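Student Project Report: Who Speaks at Public Comment?
Local Government Reporting, Windton campus

Our group looked at how the Brisgate city council runs its public comment period. The council meets on Tuesday evenings, and residents get time to speak before the votes. We wanted to know if the rules make it hard for people to be heard on spending items.

We read the posted minutes and watched the recordings for 2 council terms. The sign-up sheet closes at 5 p.m., an hour before the agenda packet has to be online. A resident who wants to speak on a contract may have to sign up before seeing it.

The clearest case was the Worbridge Road drainage contract. It was added to the agenda in February and passed the same night. The packet was 800 pages long, with the cost table near the end. One council member asked for a delay and did not get a second. 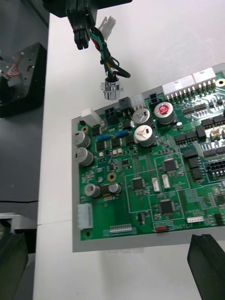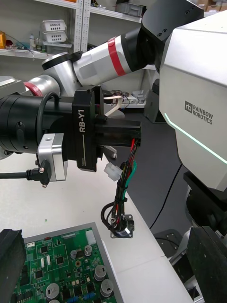
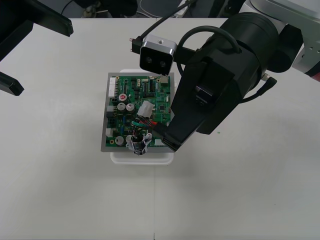

We also sent a short survey to 3000 addresses in the two wards closest to the road. The reply rate was low, so we do not treat the answers as a fair sample of the city. Many who wrote back said they learned of the contract when the work signs went up. A few said they had tried to email the clerk and got an automatic reply.

For comparison we read the rules in Windton, where the sign-up stays open until the item is called. Meetings there run later – past 10 p.m. in some cases – and the minutes show members complaining about it. The Hyvönen report on open meetings, which we used in class, suggests a fixed gap between posting and voting. Brisgate has no such gap for items under the bid limit.

We did not get an interview with the council president. The clerk's office answered our written questions and corrected one error in our draft timeline. The survey form and our notes on the recordings are in the appendix.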